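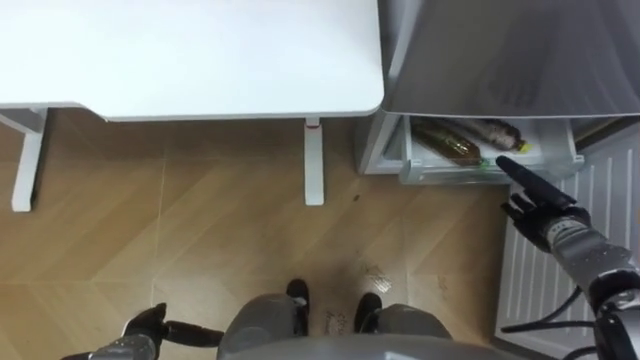
Fridge next to the desk: yes or no?

tansyroot
Posted Tuesday, June 16, 2020

Working from home for the foreseeable, so the white desk has gone in beside the fridge (only place it fits!). Bottles live lying down in the bottom drawer. My question is whether I'll regret it. Does the hum get to you after a while?

millpond_63
Posts: 3,154

I did this in our old flat in Bretthorpe and lasted till November. The hum was fine, it was the snacking that finished me off. Leave a gap at the side though, ours got ever so warm.

GreyKettle
Posts: 220

Never mind the hum, why are you laying bottles flat? Anything that's been opened will dribble out of the cap and you'll be scrubbing that drawer every week. Stand them in the door.

tansyroot

Door's full of milk and jars! And the tall ones won't go upright on my shelves without moving everything.

millpond_63

Disagree with Kettle, I've kept squash on its side for years. Do the cap up properly and stick a folded tea towel under it so it doesn't roll when you pull the drawer.

GreyKettle

A tea towel to soak up the dribble, you mean :)

oddsocks
Posts: 1,401

Can you not swap it round and have the desk on the other wall? I'd want to be able to open the drawer without shuffling my chair back.

tansyroot

Other wall's got the cooker on it, sadly. Will try the tea towel and report back.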